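Flitel to refund delivery charges on Hasel table orders

Mon 11 February

Flitel is refunding delivery charges to customers who ordered a table from the Hasel range and received it later than the date they were given.

The refund applies to 1000 orders. Of these, 700 were placed through the Flitel website and 300 through the shop in Sirnar. Customers do not need to apply. The money will go back to the card or account used for the order, and an email will be sent when the payment has been made. Anyone who paid in cash at the Sirnar shop should bring their receipt to the service desk.

The delays began in August, when Flitel moved its stock from the old warehouse to a new building run by Lammers. Table tops and legs were stored in separate areas during the move, and many orders were held up while the two were matched. Lammers now keeps each table as a single set, and deliveries from the new building are running to the dates given at checkout.

"We gave people a date and then missed it, in some cases more than once," a Flitel spokesperson said. "They paid for a service they did not get, so the charge is going back to them."

Orders cancelled before delivery have already been refunded in full and are not part of this scheme. Customers who have moved house or changed their email address since ordering are asked to update their details in their online account.
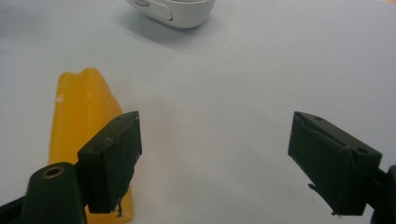
By the Flitel Press Office

Flitel has also changed the way it books deliveries. Customers can now pick a morning or afternoon slot, and can change it free of charge up to 3 days before the delivery. The same terms apply to chairs and benches - but not to spare parts, which still go by post.

The Sirnar shop will keep its usual opening hours. Refund questions can be put to staff there or sent through the contact form on the Flitel website, with the order number in the subject line.

Ends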